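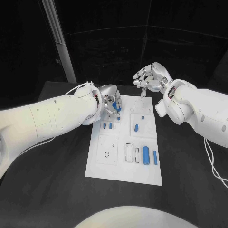
Camano Work Board, White

Item 1787. Made for Zarkitz by Friesen. Ships flat.

Flat board for bench work, small parts, clock and lock repair, model kits, beadwork, fly tying, whatever you do at a table that you don't want rolling off it. Goes down on any level top. Comes off again when you need the table for dinner.

White only this year. Gray sold out in December and Friesen has not given us a date. Please don't email asking for gray, we will put it on this page when it's back.

What you get
Board, 20 inches on the short side
Center sub-plate, fitted
2 spare screws for the sub-plate
Small hex key
Care card (same text as below)

Not included: trays, clamps, lamp. Trays are on there own page.

About the surface
Smooth matte finish. Small dark parts show up well on it, springs and screws especially. Pale stuff less so — if you mostly work with clear beads or white plastic, put down a sheet of colored card. Won't take the glare off a strong lamp completely. Move the lamp.

Fine with: pencil, white glue, mineral oil, light machine oil, most hobby paint if you get it while wet.
Not fine with: acetone, super glue remover, hot irons, torches. Warranty does not cover solvent marks. We get this one a lot.

Don't cut on it. It is not a cutting mat. The Asthorpe mat fits on top and costs less than a new board.

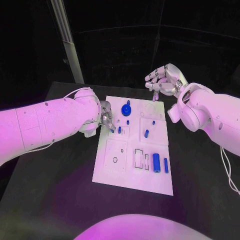 Fitting and swapping sub-plates

Board face up. Back the screws out with the hex key, lift the plate straight up, drop the new one in, screws back in finger tight, then a quarter turn. No more than that. The threads are brass and they will strip.

Older Camano boards with the rounded corners use a different plate. Measure before you order, please. If the plate rocks, there is grit under it. Take it out and wipe the seat.

Blank plates can be drilled. Keep holes well in from the edge. We don't drill to order any more, sorry.

Cleaning
Damp cloth, drop of dish soap, dry it right away. Pencil comes off with a plain eraser. No scouring pads, no dishwasher. Store flat or standing on the long side, not leaning — a board left leaning in a warm garage will bow, and we can't seperate that from a factory bow when it comes back.

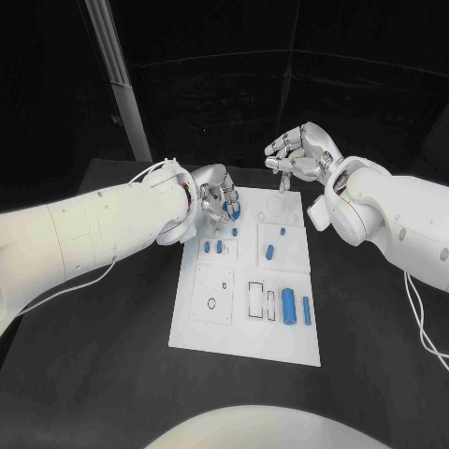 Small blue piece held just above a white work board.

Shipping and returns
Orders in before 2 p.m. go out same day when we have stock. Oversize box, so no lockers. Returns within 40 days, unmarked, in the original carton with both corner protectors. Keep the carton till you're sure. Missing screws or hex key, just write with your order number and we'll mail them, no need to send anything back.

School and club orders: 20 boards or more, ask for the carton price. Mixed cartons of boards and Asthorpe mats OK.

Also see
Camano parts trays
Asthorpe mat, green or black
Blank sub-plates, single
Replacment screws and hex key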